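Sourdough Starter FAQ

Can I get some of your starter?
Sure! I keep a jar going all year and dry a big batch every September. Email me and I'll mail you a packet if you're in the US – my friend Citlali Tapia handles pickups in Plollstead.
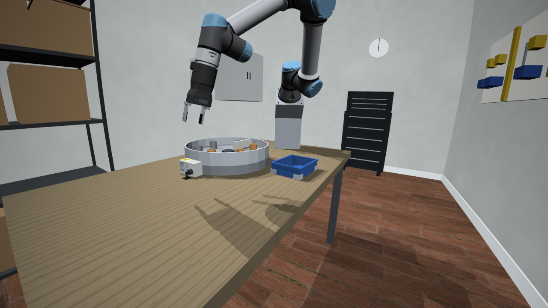

The dried flakes keep for months in a cupboard, so don't feel like you have to start baking the day they show up.

Mine smells like nail polish remover. Is it dead?
Nope, just hungry. Feed it twice a day for a couple of days and it should perk right up.

Do I have to throw so much away?
I hardly toss any. Mine goes into pancakes and crackers (the crackers are so good).

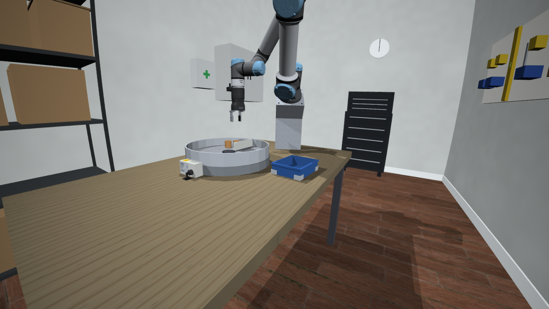 You can also keep a smaller jar – I feed mine a spoonful of flour at a time when I'm not baking.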